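Notebook, equipment planning
Thursday, January 2025

Continued from the page with the December list, which I do not copy again. Only the changes are here.

Today I sat with the two offers, from Medeiros and from Mondside, and tried to make them comparable. They are not written in the same way. Medeiros gives one price for a pair of finger pads, 109 without tax, and everything else is on request. Mondside sells the pads only inside a service kit, with screws, pins and a small tool that we have already. I asked Mondside by mail if the kit can be divided. No answer before I went home.

What we can spend in this quarter is up to 2,000, transport included. Iolanda Lopes confirmed this to me in the corridor, and I asked her to put it also in writing, which she did in the afternoon. The money for the third hand-held gripper is a separate line and must not be touched for consumables. I write it here so that I do not propose it again.

The order as I see it now:

Pads: 10 pairs from Medeiros. It takes more than half of the sum, but pads are the part we wear out. I would like the same surface pattern as on the present ones. If the pattern changes in the middle of the small-objects work, the sessions before and after are difficult to compare, and we would have to note for every session which pads were on.

Screws: from the general stock in Udville, no cost for us. I have to send the sizes. I measured two kinds and I am not sure of the third, so I will take one out tomorrow and measure it properly.

Cables: one spare for each device, plus one for the bench. The present ones are long enough when the operator stands at the foot of the bed, and too short from the side. I want longer ones but not so long that they lie over the objects.

Storage cards: wait. The price from the Bernen shop was better in December and I hope it goes down again.

Small objects: from petty cash. Thin cords, chains with a clasp, beads of different size. Iolanda would like to have each object two times, so that a broken one does not stop the series. I agree for the cheap things. For the objects with metal parts I would buy one and see.

Third gripper: the delivery time in the offer is 13 weeks from the order. If we wait for the next budget meeting, we receive it in the summer, when half of the group is away. My proposal is to order it now and to pay on delivery, if purchasing accepts such terms. I must ask if the price stays valid. In the offer it is written only "subject to confirmation," and I do not like this sentence.

Also a question of space. With three devices we need a second case. The shelf in the small room is full and the door of the cabinet does not close well with a case in front. I did not put a case into the budget, I forgot it, and it must come from somewhere. Perhaps we take one pair of pads less.

About the bracelets as a task: I want to keep them in the plan even if they cost time. A loop of beads takes another form each time it is put down, and the pads must hold something that is thin, round and movable. For blocks and cups I would not ask for new pads at all. So when purchasing asks me why the pads are the biggest position, the bracelets are my answer, and I will attach the page with them to the request.

Open points for tomorrow: third screw size, mail to purchasing about the payment terms, ask Medeiros if the price of 109 is also for a later repeat order.

Bracelets on the grid sheet, work with two grippers: 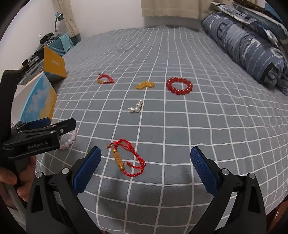
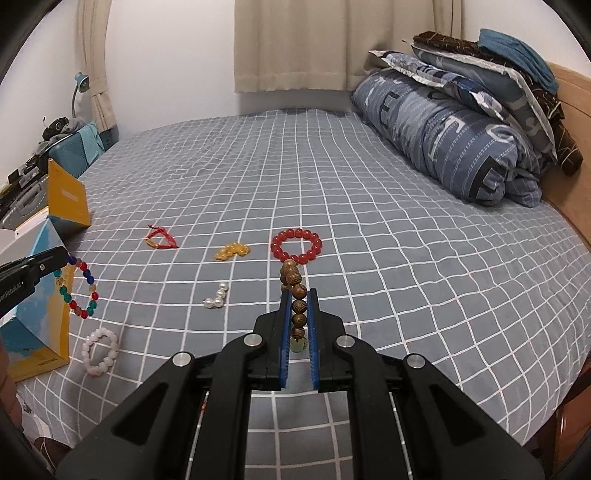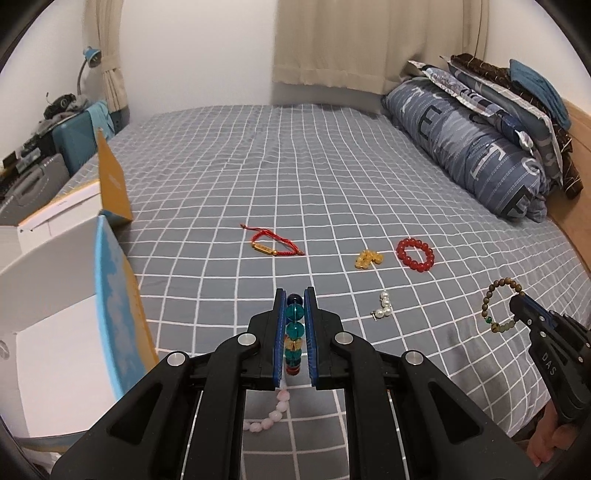 Junaid Bajwa wrote under this entry: I would not give up a pair of pads for the case. We have the gray box from the old sensor set, it only needs new foam, and foam I can cut myself. Please ask Medeiros also whether the pads come with the glue or without it. Last time we ordered from them it was without, and we waited one more week for a small tube. For the third gripper I agree, order now, but get the price in writing before purchasing sees it.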